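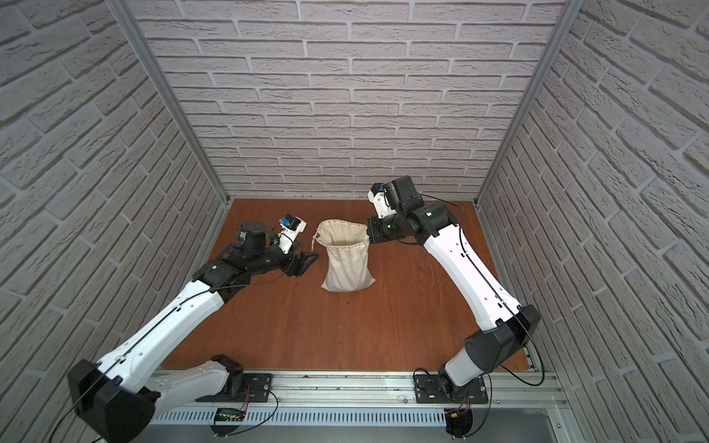
Hospital parking is the least of a family's worries when a kid is sick, a reader wrote to me in August, and I ought to find something bigger to be cross about. Fair enough. I thought about it for a good week and I'm still cross about the parking.

My nephew had three weeks in the hospital at Calloway last winter. We live out past Nakden, so it's a 364 kilometre round trip, and whoever was on the roster did it in one go, sat with him all day and drove home in the dark. The treatment cost us nothing, and I'll defend that system till I drop. The car park cost us $187. Add the fuel, the motel on the bad nights, the soggy sandwiches from the kiosk and the shifts my sister didn't work, and the family was out $3606 by the time he came home (grumpy, skinny and wanting chips!).

We managed. We passed the hat around the cousins and one of the neighbours dropped off a fuel card, and my sister cried in the driveway over it. Plenty of people haven't got cousins with a hat to pass. They put up one of those online pages, and then they have to tell strangers the worst thing that's ever happened to them, with updates, to get help with petrol. I've given to a few of those pages and I'll give again, but I hate that they're there for something so ordinary.

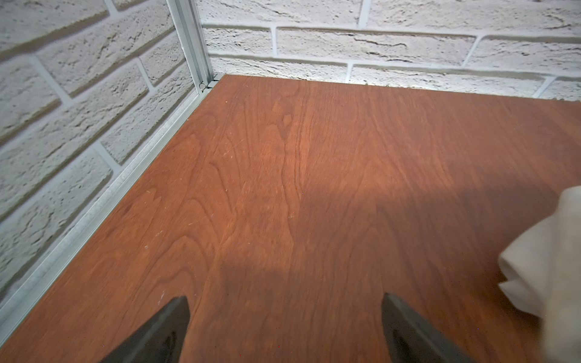 So who should pay for a parent to park? The hospital should, out of the contract it signs with the company running the car park. At Calloway that's Susico, and the sign at the boom gate talks about "valued customers" - my sister in her slippers at two in the morning was a valued customer, apparently.

Over at Novotton they give you a pass at the ward desk. You show it at the gate and off you go. There's no form and you don't have to prove you're broke. I asked at Calloway why they couldn't do the same and was handed a brochure on travel assistance, which pays you back months later if you've kept every receipt. Who keeps receipts in a week like that? I found half of ours in the footwell, under a muddy football boot.

The Susico contract is up for renewal next year. I've written to the hospital board asking for the pass to go in it, and I'd love it if you wrote too.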